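Chapter 4
Your First Contacts: Reading the Bands and Making the Call

What you will learn in this chapter
How radio waves get past the horizon
Why one band is full of voices while the next is silent
How to call, answer, and sign off politely
What to write in your log

Turn on a shortwave receiver just before sunset and tune slowly across the 40-meter band. At first you may hear nothing but hiss. Then a voice comes up, thin and a little hollow, giving a call sign from a country you have never visited. A few minutes later there are a dozen of them, some so strong they could be next door! This chapter is about that moment, and about how you join in.

You have already built the practice receiver from Chapter 2 and put up the wire antenna from Chapter 3. If your wire is still lying in the garage, go and hang it now. Even a short one, a bit lower than you would like, will teach you more than a perfect one on paper.

4.1 The mirror overhead

Light from the sun knocks electrons loose from the thin gases high above us, and the layers where this happens are called the ionosphere. Radio waves of the right frequency bend when they reach it and come back down far away. One trip up and down is called a hop. With 2 hops or more, a modest signal can cross an ocean.

The word "right" is doing a lot of work in that paragraph. Go too high in frequency and the wave passes straight through into space. Go too low in the daytime and the lowest layer soaks it up before it gets anywhere. Between those limits is a range that opens and closes with the hour, the season, and the sunspot cycle, and learning its habits is one of the great pleasures of the hobby.

Take the worked case we will use all through this chapter, a path of 3,203 kilometers between the club station at Manedero and a home station in Lendeneo. In August, the operators at both ends find the 20-meter band open well into the evening. In winter the same band may fade out by suppertime, and they drop down to 40 meters to keep talking.

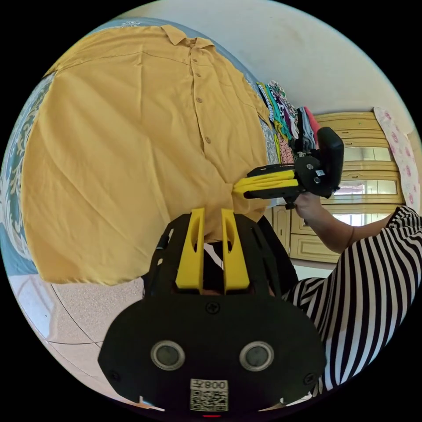
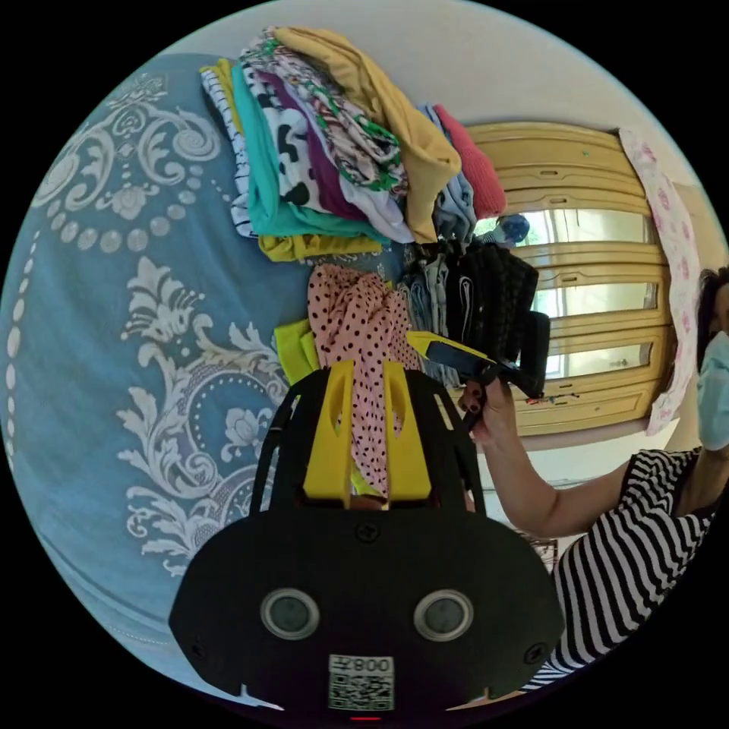
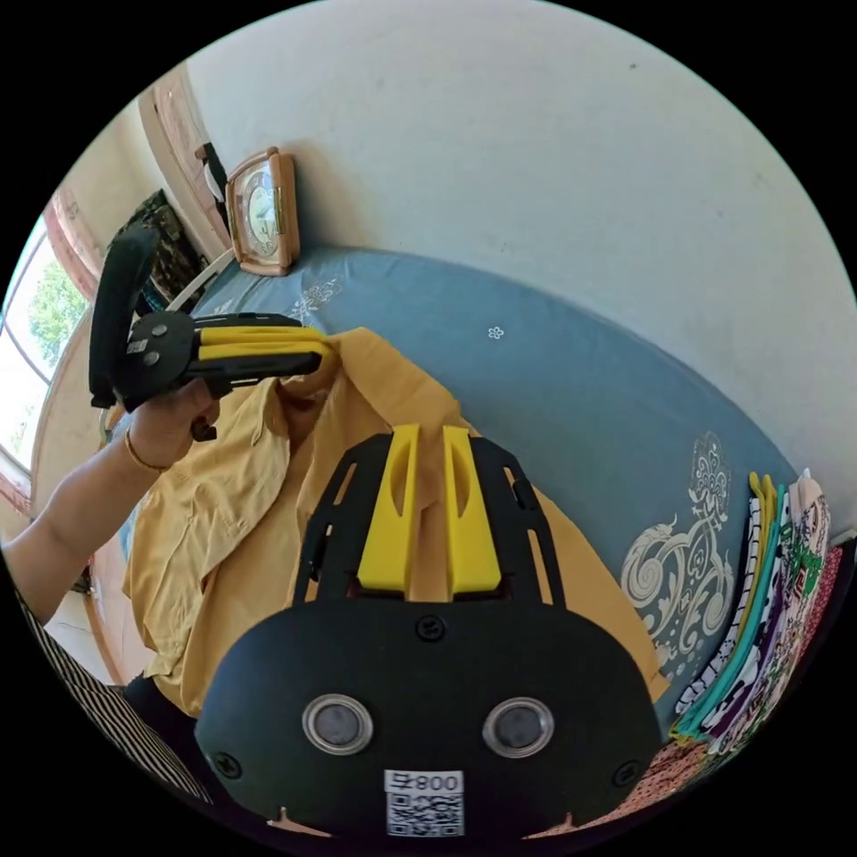 Figure 4.1 Three views with the black hand-held gripper and clothing.

4.2 Listening first

Before you press the key or the microphone button, listen. Then listen some more. Every band has its own manners, and you will pick them up faster by ear than from any rule book (including this one). Notice how long people talk, how they give their call signs, and what they do when two stations answer at once.

A station looking for a contact sends CQ, a general call meaning "anyone who hears me, please answer." When you hear one, wait until the operator stops, give your own call sign once or twice, and stop too. Short is good. If the operator comes back with your call – and it really is a thrill the first time – send a signal report, your first name, and your location.

Now suppose you want to call CQ yourself. Find a clear spot and ask whether the frequency is in use. Wait a few seconds and ask again. You may be hearing only one side of a conversation, with the other station skipping right over your head.

4.3 Power and patience

Beginners often ask how much power they need. The Manedero station runs 100 watts, a common figure for a desktop transceiver, and that is plenty for everything in this book. The Duler portable set described in Chapter 6 runs far less and still gets out nicely when the band is in good shape. Antenna height and timing usually matter more than the number on the front panel.

4.4 Keeping a log

Write down the time, the frequency, the mode, the other station's call sign, and both signal reports. Use Coordinated Universal Time so that your entry agrees with the one at the far end. The Valtonen log sheet on page 93 has a column for each of these, plus a wide one for notes. Fill that one in too. Weather, noise, a nice remark about a grandchild or a new antenna – these are the entries you will enjoy reading years from now.

Try it yourself

Pick one band and listen for ten minutes at breakfast, at noon, and after dark. Log every call sign you can copy in full, then mark the stations on a map. Repeat the next day on a different band and compare the two maps before you go on to Section 4.5.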